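Notes for the Plarar talk — slow down on this bit!

OK, so the fault. We had the arm moving bread from the rack to the basket, all going nicely, and on run 2486 it just stopped dead over the table. No alarm, no message, nothing (my coffee got cold while I stared at it). Pause for the laugh.

Then tell them what Beathag Buchanan found: a cable at the wrist, rubbed nearly through. The grip signal dropped out for a moment and the controller kept the last good value. So it thought it was still holding a bag — and it wasn't!

Safety point, say it twice: a stopped arm is still a live arm. I reached in. Don't do that. We now hit the stop first, every time, and check the cable every six days.

Then over to the Denus people for questions.

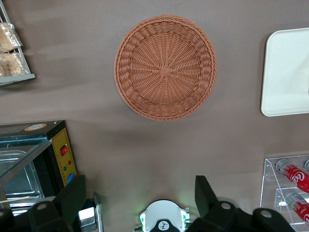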